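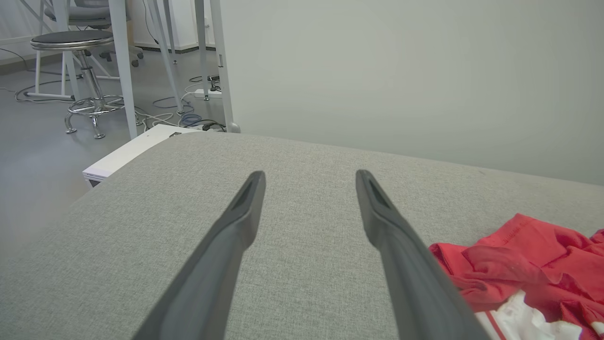 文・リミエ(Rimier) 掌編集「ザムフィル荘の午後」より 第16話

赤いのは、姉のところの下の子が置いていったものです。置いていったというより、脱いで、そのまま帰ってしまったのでしょうね。灰色のソファの上で、白いのと一緒にくしゃくしゃになったまま、もう三日もそこにあります。

畳めばいいのです。それはわたしもよくわかっていて、朝、お茶を持って前を通るたびに、さあ今日こそ、と思うのですけれど、手を伸ばしかけると、あの子がここで跳ねていたときの声がまだ布の中に残っているような気がして、つい、お茶が冷めるから、などと言い訳をして台所へ戻ってしまうのです。

このソファは、ノスタディンという坂の上の古道具屋で買いました。店のご主人が、布目が細かいからパンくずが入りませんよ、とそればかり言うので、わたしはよほどパンくずをこぼす顔をしていたのかもしれません。運んでもらった日は十二月の、よく晴れた寒い日で、壁のうすい緑がかった灰色と並べたら、まるで昔からそこにあったように落ち着いて、うれしくて夕方まで何度も座ったり立ったりしたものでした。

ひとりで座るには、少し大きすぎるのです。だから端のほうに何かが載っていると、ほっとします。新聞でも、編みかけのものでも、子どもの服でも。

夕方の四時に電話が鳴りました。

「おばちゃん、ぼくの赤いの、ある?」

「ありますよ。ちゃんとありますとも」

「白いのも?」

「白いのも。赤い線の入った、あれでしょう」

よかったあ、と受話器の向こうで息を吐いて、それから、こんど取りに行くからそのままにしといてね、と言うのです。そのまま、ですって。わたしはすっかり気が大きくなって、ええ、ええ、指一本さわりませんよ、と約束してしまいました。

電話を切ってから、ソファの反対の端に腰かけて、ゆっくりお茶を飲みました。晩ごはんは豆を煮ることにして、あの子の好きな甘い卵焼きのために、明日は卵を買っておこうと思います。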